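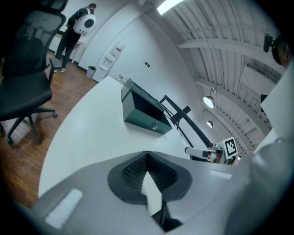 **Ticket:** Kan station, drops on small parts
**Site:** Osholm, packing room
**Opened:** August 4, 2025
**Status:** open, much improved

**09:10** Kan stopped 26 times on the night run, every time with "grip lost" at the lift. It's only the small tins. Cartons are fine. The early shift cleared the stops by hand and still got the Bustwood order out, so hats off to them.

**09:35** Restarted the controller, no change. Swapped the air line for the spare, no change. Put the old line back so we don't end up with two things altered at once.

**10:20** Pulled the grip log. The squeeze setting reads 40 on every pick, tins and cartons alike. It should drop for cartons and go up for tins. So Kan isn't being told which part is coming! Lovely to have something solid to chase.

**10:50** Found it, I think. The part list was reloaded after the June update and the tin entry has a space at the end of its name. The line sends the name without one, there's no match, and Kan falls back to the default squeeze. Took the space out and saved the list as a new version.

**11:15** Test run on tins, 800 picks queued. Two packers came over to watch and one of them spotted something I'd missed: the tins come down the chute slightly turned whenever the tray is nearly full. She's been straightening them by hand for weeks without thinking of it as a fault. Brilliant catch. Added to this ticket as a second item.

**13:40** Test run finished with three stops, all three with a full tray. Squeeze is now changing properly between parts. Really pleased with that.

**14:05** Asked the packers what they'd like changed while we have the panel open:

- a pause button they can reach from the stool (the present one means standing up and leaning over)
- the stop message in plain words, so "tin slipped" in place of a code
- a say in the part list, as they know the new sizes before we do

All fair. The first two are an afternoon's work. For the third I've set up a packers' login that can add a part but can't delete one. They had their first new size in before I'd finished my tea!

**14:30** A note on hours, as it came up. Before Kan, one person spent the whole shift lifting tins. Now that person does checks and labels and looks after the station, and the feeling is that the wrists are better but the stops are maddening. Every stop we get rid of is a proper bit of someone's day back.

**15:10** Wrote to Indomitz asking for a deeper tray guide.

**Still to do**

- [x] part name fixed
- [x] packers' login
- [ ] plain stop messages
- [ ] move pause button
- [ ] tray guide, waiting on Indomitz
- [ ] check the log again after the next night run

Until the guide comes, please empty the tray at three quarters.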